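Subject: Re: [havville-swap] Tea swap, July parcels

Hello all, and thank you for your patience with me this week! The big round table is slowly turning into a sorting table again.
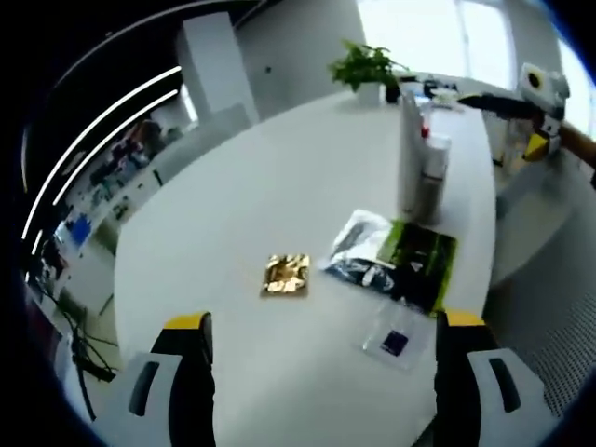

On Monday, Stoso wrote:
> Could we please settle the postage question before July? I paid more
> to send my Starkby parcel than the tea in it was worth, and I'd
> happily send fewer samples if they went as a letter.

You're quite right, and I should have raised it in the spring. I weighed a few things on the kitchen scale last night – my usual parcel came to 520 grams, and I could get that down to 365 just by leaving out the jar. So how about pouches only this time, with 20 grams of each tea and no more than 2 black teas per person? (I know, I know, I'm the worst offender there.)

The Polák smoked blend is lovely, by the way, but do double-wrap it, or everything else in the parcel will taste like a campfire. I say this with love, having drunk campfire jasmine for most of a winter.

Send me your address if you've moved, and tell me if you'd like to skip this round.

Warmly,
your Havville swap host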